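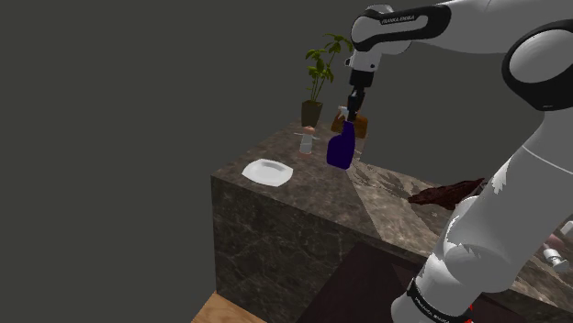 Astico Counter
Simulated kitchen and household counter scenes for robot arms
By Vultora

Overview | What you receive | Requirements | Licenses | Support

Astico Counter is a package of ready scenes for teams who train or test a robot arm on small household objects. You load a scene, you attach your controller or your policy, and the arm can begin to work on the counter top. The scenes are made for picking, holding, moving and placing. We do not deliver a trained policy with the package, and we do not sell the arm.

The first version of Astico was a tool for our own use. We needed a counter with the ordinary mess that a counter has: a plate near the edge, a plant, a bottle that is transparent and therefore difficult, something flat and crumpled that does not have a good place to grip. Most of the free scenes we tried had a clean table and a few cubes. A policy that had learned on cubes was lost when a spray bottle stood in front of a box. So we built the counter ourselves, and after some time customers of our consulting work began to ask for it.

Overview

The package has 5 base scenes and 52 objects. Every base scene is a counter or a work surface with its furniture, its lights and a mounting point for one arm. The objects can be used in all base scenes. Each episode begins from a layout, and a layout can be fixed by you or drawn by the generator from a seed. With the same seed you get the same layout again, also on a different computer.

The counter surfaces include marble, wood and plain matte finishes. The marble is the most requested one and also the one that gives the most trouble to vision models. It has strong veins, it reflects, and a transparent object on it has almost no outline. If you want an easy beginning, choose the plain gray finish first and change to marble later. The change is one line in the scene file and the physics stay the same.

Physics and contact

Every object has a visual mesh and a separate collision mesh. The collision meshes were prepared by hand for all objects which have a neck, a handle or a cap, for the reason that an automatic convex hull closes exactly the places where the fingers need to go. For a spray bottle this means that the gripper can close below the trigger head, at the neck, and the fingers have contact with the neck and not with an invisible wall around it.

Mass and friction are given for each object in a small text file. You can edit the file with any editor. We give one value that we consider reasonable and a range for randomization. Please treat the values as a start. If your project depends on the exact friction of one material, measure the real object and write your own number.

Soft objects are the weak side of this version. Cloth-like and crumpled items are rigid meshes with a rough surface. They are good as obstacles and for perception, but they will not fold when the gripper lifts them. Soft versions are in work, and owners of a current license will receive them without extra payment.

Rendering

The scenes can be rendered in two modes. The fast mode is intended for training, where many frames are more important than beautiful frames. In this mode you may notice jagged shadows on smooth white surfaces and steps at the border of a reflection. These are known and they come from the low resolution of the shadow maps. The quality mode removes most of them and needs much more time for each frame. We recommend that you evaluate in the same mode in which you trained, or that you mix both in training.

The background can be a plain color, a room, or your own panorama. With the plain dark gray background the files are smallest.

Cameras

There are 4 camera positions in each base scene: one from the front, one from the side, one from above, and one mounted close to the gripper. All of them give color, depth and a segmentation mask. You may move them, remove them or add more. The camera close to the gripper is the one our customers ask most questions about. The fingers cover a large part of its view, and with a thin upright object, such as a marker or a capped tube, the place of contact is often partly hidden behind one finger. We left it so on purpose, as a real camera in this position has the same difficulty. For debugging you can switch the fingers to invisible in the color output, and the contacts continue to work. 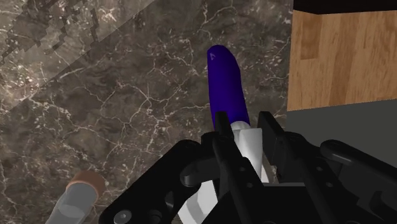 Can I use Astico Counter with a gripper of my own design?

You can, if you have a description file for it with collision shapes and joint limits. Put the file in the grippers folder, write its name in the scene file, and set the distance from the wrist to the fingertips. The layouts and the objects do not need to be changed. Grippers with two fingers are the ones we test regularly. Suction and hands with more fingers load correctly, but the success checks for the tasks were written for two fingers and you will want to look at them again.

Tasks

A task is a layout, a goal and a check. The package contains 16 tasks, from simple ones (lift the bottle and hold it upright) to ones that need several steps (move the object in front, take the object behind, put the first one back). The check is a short script which reads the state of the scene and returns success or failure with a reason. The reason is written in plain words, for example "object dropped" or "object tilted more than allowed". Many of our users said this small thing saves them more time than the rest of the package.

You can write a new task by copying an old one. Kevin Sotelo of our team wrote the guide for this, and it assumes that you know a little Python and nothing about our code. Most people finish their first task in one afternoon.

What you receive

Base scenes with all surfaces and lights
Object library with visual meshes, collision meshes and property files
Layout generator with seeds
Task scripts and success checks
Recorder for teleoperation and for policy runs
Guide in English, as a PDF and as web pages
Access to the support desk for the duration of the license

Not included: arm hardware, teleoperation devices, robot description files of third parties. For the arm you use the description which its manufacturer or your simulator offers. The guide shows where to put it.

Recorder

The recorder saves camera images, joint positions, gripper opening and the pose of every object at each step. You can start and stop it with a key, or it can start by itself when a task is loaded. An episode which failed is saved in a separate folder and not deleted. Please check your free disk space before a long session, especially if you save depth from all cameras. The recorder will warn you when the disk is almost full, but it does not compress old episodes without your permission.

It is possible to replay an episode with other lights, another counter finish or another camera. The motions stay the same and only the images are new. This is how a small number of good demonstrations can become a larger set.

Requirements

A 64-bit Linux system. Windows works for viewing and for teleoperation, but we do not support training on it.
A graphics card with ray tracing support for the quality mode. The fast mode runs also on older cards.
Python and one of the simulators named in the guide.
A fixed internet connection is needed only for activation. After that the package works offline.

Licenses

Team license. For one group at one site, with all updates for the duration of the license. You may publish images, videos and results. You may not resell the meshes.

Classroom license. For teaching in schools and universities. It has the same content, without the recorder's replay function. Students may install it on their own computers during the course.

Extended license. For companies which want to include generated images in a product or a data set for sale. Please write to us first and describe the use, and we will prepare an offer.

A trial version with one base scene and a part of the objects is free. It does not expire.

Resellers

Orders from outside our own region are handled by Movilov and by Chege. The content and the license text are the same. Movilov can also offer installation at your site and a training day, normally on a Saturday if your laboratory is busy during the week. For an invoice in your local currency please ask the reseller before you order, as we cannot change it later.

Support

Write to the support desk with the scene name, the seed and the log file. With these we can usually repeat the problem on our side. A screenshot alone is seldom enough. If the problem is in contact or grasping, please add the property file of the object if you have edited it.

We answer on working days. In August our office is closed for part of the month and answers are slower, but activation works normally.

Known problems in this version

Transparent objects are missing from the depth image in the fast mode. In the quality mode they are present.
The leaves of the potted plants have no collision. The pots have it.
If two bottles begin closer to each other than the safe distance in the generator, one of them may fall at the first step. Use a different seed or increase the distance.
The side camera can be covered by the arm when it works at the right end of the long counter. Move the camera or mirror the layout.

Request a trial | Ask for an offer | Download the guide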